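Bedding > Duvet Covers > Striped

Search products, colors, sizes... Go

The Meltholm Striped Duvet Cover

I get more mail about this cover than anything else in the shop, so I rewrote the page in March 2026 to answer most of it in one spot.

It's a cotton percale, woven for us by Lukoševičius, and it has that crisp, slightly papery feel when it's new. Give it a few washes and it calms down a lot. Mine has been on the bed since December and I wouldn't swap it back for the old one! We sell it in full and queen, and the king is coming once I've settled on a button I like (the first ones were awful — they snapped in the dryer).
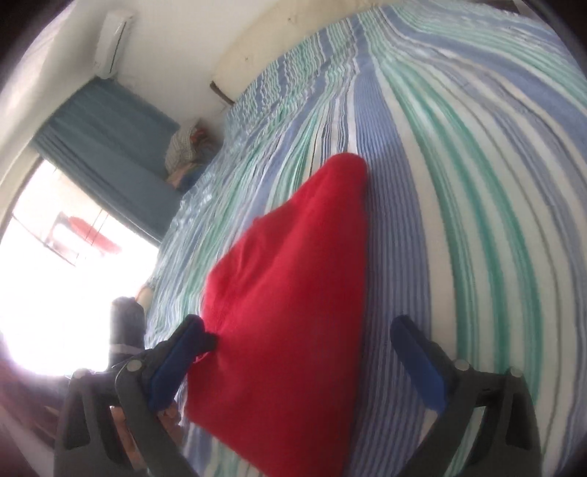 Bright red against the Meltholm stripe

People ask if the stripes run up the bed or across it. Up and down, head to foot, so you don't have to fight with it at the corners. There are nine buttons along the bottom and a tie inside each corner, long enough to knot twice if your duvet likes to wander.

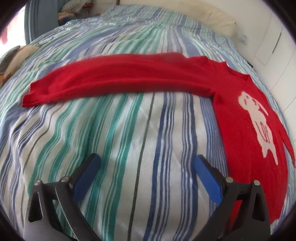 Wash it warm with like colors and skip the fabric softener, which makes percale go limp. I line dry when I can and pull it flat while it's still damp. You can iron it if you're that kind of person. Rosine Charpentier, who drew the stripe for us, irons hers and sends me pictures to make me feel bad.

Our first run was 500 covers and they went fast, so this batch is 1,080. Shipping is from the Trirness warehouse. If you want matching pillowcases, look under Clakeo — same mill, slightly narrower stripe, and they go together just fine.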